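Lesuvance Desk Set: pens in and out of a cup

README, maintained by Evaristo Parisi

What you get is 1113 short clips of one small chore: putting markers into a pen cup, or leaving them lying on the bench. I was doubtful that anyone needed a whole set on this, and I still am, a bit. The Rinaldi list of desk chores has 34 entries and this is the dullest of them.

The bench is grey and speckled, with a pale curtain behind. The cup is pink wire mesh.
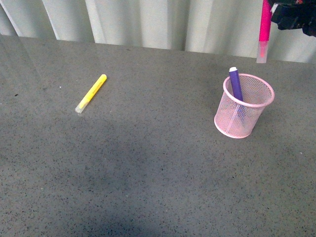
Does the colour of the marker tell you where it belongs?
Colour has no bearing on it. Every marker belongs in the same cup, in any order and either way up.

Labels are plain text, one line per clip. Some say "highlighter" and some say "marker" for the same yellow thing. I've left both in, as the people at Skelville who wrote them never agreed, and I don't trust a tidy-up done afterward by someone guessing.
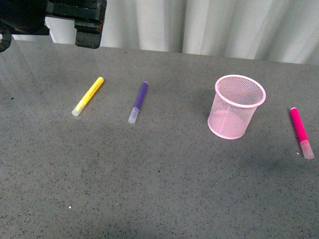 Twenty-six clips have no label at all. Another 42 were labelled twice, and the two lines don't always match. Use the second one if you must choose - I wouldn't put much weight on either.

Known gripes: one bench, one backdrop, very little clutter. Anyone claiming good results on "desk tidying" from this alone should try it on a real desk first. The Pelero split is the only one I'd use for testing. 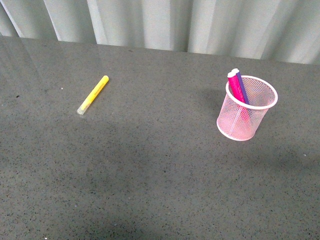
Yellow highlighter lying on the speckled countertop.

Report label errors by clip number, please, with the wording you'd favour.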